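Aula 4: Ensinar pela mão e ensinar à distância

Notas de apoio à cadeira de Manipulação Robótica, preparadas por Soo-ah Moon para o grupo que trabalha na bancada Kikum

Na aula passada ficámos a meio da conversa sobre a diferença entre programar um movimento e mostrá-lo, e prometi que hoje voltávamos ao assunto com mais calma. Tragam as folhas da Aula 3, se ainda as tiverem (quem as perdeu peça uma cópia ao colega do lado, que eu também já não sei onde pus as minhas), porque vamos usar a mesma notação para as poses do punho e para a abertura da garra.

1. Duas maneiras de mostrar

Chamamos ensino cinestésico ao caso em que a pessoa pega no braço e o conduz com as próprias mãos. Os motores compensam o peso do braço, o aluno empurra, puxa, roda o punho, e o controlador vai guardando as posições das juntas. É uma maneira muito agradável de começar! Sente-se logo onde o braço resiste, onde o cotovelo não dobra mais, onde uma trajetória que parecia óbvia no papel obriga a uma volta esquisita. O senão é que as mãos e o tronco de quem ensina ficam no meio da cena, e as câmaras gravam tudo isso.

Chamamos teleoperação ao caso em que a pessoa comanda o braço de longe, com um braço mestre, um comando de mão ou uns óculos. A imagem fica limpa, só com os braços e os objetos, tal como o robô a verá mais tarde quando trabalhar sozinho. Perde-se, em compensação, boa parte do tato: quem opera não sente a parede do copo a ceder, a menos que o sistema devolva força, e o nosso não devolve. Aprende-se a olhar com mais atenção, e isso leva algumas sessões.

Para esta cadeira vamos usar o ensino cinestésico nos exercícios com um só braço e a teleoperação em tudo o que envolva os dois. Conduzir dois braços à mão ao mesmo tempo é possível, já o vi fazer, mas não o recomendo a quem queira chegar a casa com os ombros inteiros.

2. O que se grava

Cada demonstração guarda três coisas em paralelo: os ângulos das juntas, a abertura das garras e as imagens. Todas levam a mesma marca de tempo. Se uma câmara se atrasar em relação às juntas, o modelo vai aprender a fechar a garra cedo ou tarde demais, e depois passamos uma tarde inteira à procura de um erro no treino quando ele estava na gravação desde o princípio. (Aconteceu-nos com o conjunto Antal, e ainda hoje me custa falar nisso.)

Temos dois pontos de vista que convém não confundir. A câmara do punho acompanha a garra e vê muito bem os últimos centímetros antes do contacto, mas perde a noção do resto da mesa. A câmara alta vê os dois braços e a disposição geral, e em troca tem dificuldade quando uma garra tapa o objeto.
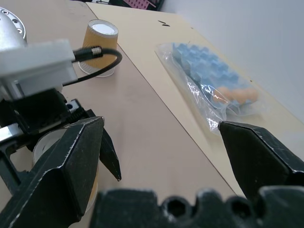
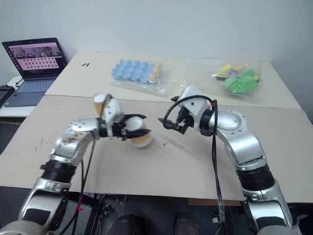

Fig. 4.1. Tarefa dos copos: vista do punho, com a garra aberta (primeira imagem), e vista alta, com o braço esquerdo a segurar um copo (segunda imagem).

Reparem, na vista do punho, em como os dedos ocupam uma parte grande da imagem e em como o cabo passa à frente do copo que está virado ao contrário. Para nós é um pormenor; para uma rede que só tem aqueles píxeis é informação que falta. Na vista alta interessa-me sobretudo a distância entre as duas garras, que é pequena. Quando trabalharem com os dois braços nesta zona, combinem antes qual deles avança e qual espera, e digam-no em voz alta. Parece uma coisa de crianças, mas poupa-nos muitos encontrões.

3. Como fazer uma boa demonstração

Uma boa demonstração é contínua. Quem hesita a meio do gesto ensina a hesitação, e o modelo, que é um aluno muito obediente, há de parar exatamente onde vocês pararam a pensar. Façam primeiro o movimento sem gravar, duas ou três vezes, até saberem de cor por onde a garra se aproxima.

Com copos, a aproximação faz-se devagar e fecha-se a garra só até segurar. Um copo de papel deforma-se com facilidade, e um copo amolgado já é outro objeto. Ponham-no de lado e vão buscar um novo.

Variem a posição inicial de uma gravação para a outra. Nas sessões de setembro, o grupo Grurkside entregou 204 demonstrações da tarefa dos copos, das quais aproveitámos 163. Das restantes, 22 foram excluídas por terem o copo sempre no mesmíssimo sítio, e as outras por falhas de sincronização. Não contem isto como uma derrota do grupo, que trabalhou imenso! Mas fica o aviso: mudem o copo de lugar, rodem-no, virem-no ao contrário de vez em quando.

Se o copo cair, acabem a gravação e marquem-na como falhada no programa Bonton. Não a apaguem. As gravações falhadas vão servir na Aula 7, quando treinarmos o classificador de sucesso, e nessa altura vão fazer-nos muita falta.

4. Antes de começar

Verifiquem o botão de emergência, confirmem que os cabos têm folga para o punho rodar até ao fim e vejam se as imagens estão a chegar ao ecrã. Quem opera não arruma a mesa, e quem arruma a mesa avisa antes de meter a mão no espaço dos braços. Prendam o cabelo comprido e tirem pulseiras e fios.

5. Exercícios para a próxima aula

Exercício 4.1. Escolham uma demonstração do vosso grupo e indiquem o instante em que a garra começa a fechar, primeiro pela câmara do punho e depois pelos dados das juntas. Comparem os dois valores e comentem a diferença.

Exercício 4.2. Descrevam, em meia página, uma tarefa doméstica que preferissem ensinar conduzindo o braço à mão e outra que preferissem teleoperar. Quero os motivos, mesmo que vos pareçam evidentes.

Exercício 4.3 (facultativo). Proponham uma regra simples para evitar colisões entre as duas garras quando ambas precisam da zona central da mesa.

Entreguem em papel ou por correio, como vos der mais jeito. Para dúvidas, estou no gabinete depois das aulas, e se a porta estiver fechada é bater, que muitas vezes estou lá dentro com os auscultadores postos.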